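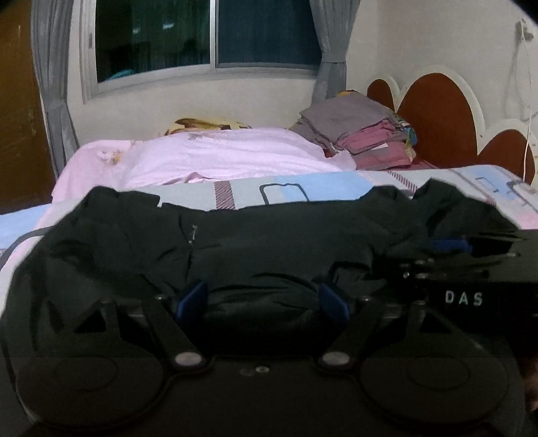
A reader in Trolmont wanted to know whether dark clothes really have to be folded on the bed, or whether a chair will do.

A chair will do for a T-shirt! For anything big I want the whole bed, because I like to spread the thing out flat and get the bunched bits smoothed down before I make a single fold.

Last updated: Saturday, August 22, 2026

Print this page | E-mail this page

Do you strip the bed first?

No, I just pull the sheet tight and shove the blanket up toward the headboard. Dark fabric does pick up lint from blankets (my pink one is terrible for it), so keep a lint roller handy.

How do you fold something slippery?

Slowly -- and in big folds. Sleeves in, sides to the middle, then up from the hem 2 times. If it slides around, lay a towel under it.

Where does the finished pile go?

Mine sits at the top of the bed until I'm done, and then it all goes into the closet in one trip. I stop when the pile starts leaning.

Can I iron on the bed?

Please don't! I tried it in July at my sister's place in Gruredport and left a shiny mark on her good black skirt. Get the board out, turn dark things inside out, and use low heat.

How many hangers should I own?

I have up to 100, which is silly, and I still run out -- mostly of the wide ones for coats.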